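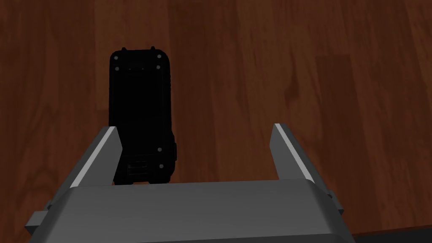 An Afternoon With the Grippers at Sillivside

Home | Features | Workshops | Food | Archive

Search stories Go

I got to the Sillivside open day at two in the afternoon with a coffee in one hand and a visitor badge that wouldn't stay stuck to my sweater. I had pictured sparks and big orange arms (too many car commercials, I guess). What I got first was a row of desks, a lot of monitors, and a very patient man named Kamlesh Semwal, who runs the simulation side of a small robotics outfit called Pindance.

Kamlesh put me in front of a screen and asked me to tell him what was wrong. It was a simulated workbench, all reddish-brown wood, with a gray two-finger gripper reaching in toward a chunky black handheld, the kind of thing that could be a tough phone or a radio. I said it looked great to me! He pointed at the left finger. It was nearly touching the handheld, while on the right there was a wide strip of bare wood.

"Close it like that and one finger gets there way before the other," he said. "So does it push the thing over, or does it slide it to the middle? That's my whole week, right there."

I asked why anyone would pick a black object with hardly any light on it, when you can barely make out more than the little gray screws. He looked delighted. Dark stuff is hard for a camera, he told me, and people own an awful lot of dark stuff. They have 118 objects in the library now and the shiny ones are his least favorite.

Then they let us drive. You get a controller like the one my nephew leaves on the couch, and 15 tries. I managed 4 decent pickups, and I want it on record that the woman ahead of me, a retired dentist, got 14. She had the steadiest hands I have ever seen and she didn't say one word the entire time.

Upstairs was the real hardware, and that's where I met Hatsue Kobori, who came over from Brevberg in June to work on the fingers themselves. She let me squeeze a spare one. It was lighter than I expected, and she wanted to talk about edges: how thin a tip can get before it chips, how far it can lean in before it bumps the table. Her team swaps tips between runs, and she keeps the used ones in an old cookie tin, sorted by how they broke. I could have stayed in that tin for an hour.

The Jayawardena room, where the talks were, was packed and much too warm, so I caught the second half of a session on grasp planning from the doorway and understood maybe a third of it. There were samosas afterward. I went back down for another turn at the controller, but the line was out to the stairs by then.

14 comments | 118 shares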